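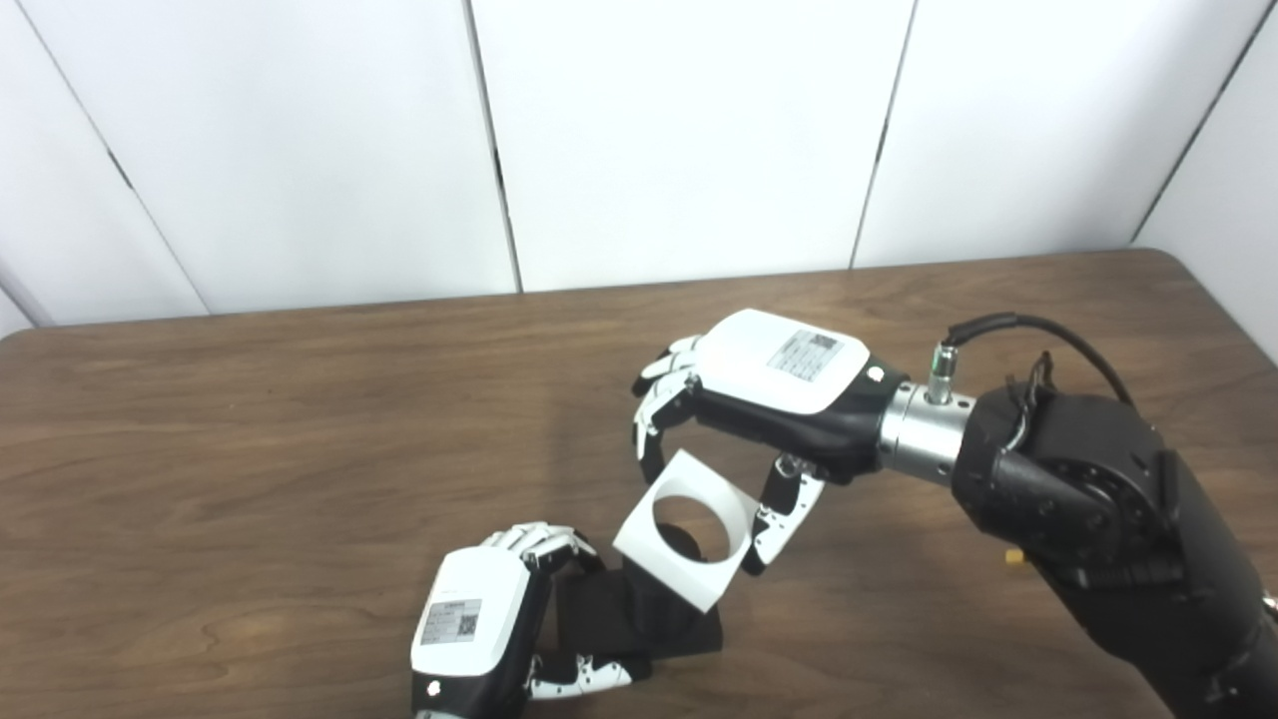 Photo: Ridwan Entili

Plalow Community Orchard: progress report to the Vieira Fund
June
By Ridwan Entili
4 min read

Dear all at the Fund,

Thank you once again for your patience over the spring, and for the kind note you sent when I wrote to say the planting had slipped. I promised you a proper account of where we have got to, and I'm very glad to say it is mostly a cheerful one, although there is a matter of a ditch which I will come to.

The trees first, as they are what everybody asks me about. All 60 are now in the ground on the lower field at Plalow, staked and guarded, with a good thick mulch round each one. We settled on apples for the most part, with plums along the south hedge and a short row of pears by the gate where it is a little more sheltered. I had hoped for quinces as well but the nursery had none worth buying, and I would rather wait a year than put in something spindly. Three of the plums have been slow to leaf and we are keeping an eye on them (and a watering can near them!).

The planting days themselves were lovely. Over the two of them we had 45 people through the gate, including a whole class from the primary school, who were far more careful with the roots than some of the grown-ups, me included. Soup was made in the village hall and carried down in flasks, and we ran out of bread on the first day and had far too much of it on the second.
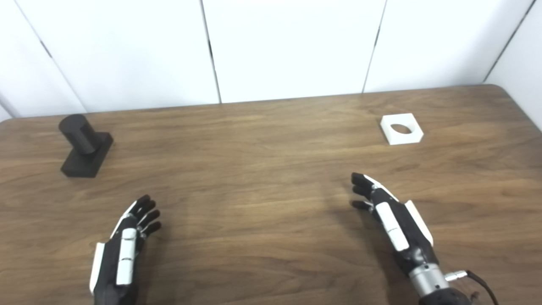
Now, the ditch. When we dug the test holes last autumn the ground along the bottom edge seemed to drain well enough, but after the rain in February it was plain that the water from Bruron Lane was coming straight under the fence and sitting there. We put the last two rows back by several weeks while the old ditch was cleared and a new length of pipe laid beneath the path. That came to £2,297, which we had not budgeted for in full. Most of it has been met from the contingency line you so sensibly insisted on, and the remaining £184 came out of the cake stall and a collection at the harvest supper. I enclose the invoices with this report. The bottom corner has stayed firm underfoot ever since, even after that wet week in May.

The pruning course has been harder to get going than I expected. Our first tutor moved away, and it took me longer than it should have done to find another, but we now have someone lined up for the winter who has looked after old orchards over Arkar way for many years and is happy to teach beginners. I would like, with your agreement, to move the unspent training money into the second year so that it is there when we need it. There is no change to the total.

We have also made a start on the variety book, in which each tree gets a page with its name, its rootstock and who planted it. Several families have asked to add a few lines of their own, and I have said yes to every one, so it is going to be rather a fat book.

Over the summer the work is chiefly watering, weeding and taking off any fruit that sets, which the children think is very cruel of us. In the autumn we would like to put in the two benches and gap up the north hedge, and I shall send you the quotes as soon as I have them. You would be most welcome to come and walk round at any time, though do bring boots.

With warm wishes and many thanks,

Ridwan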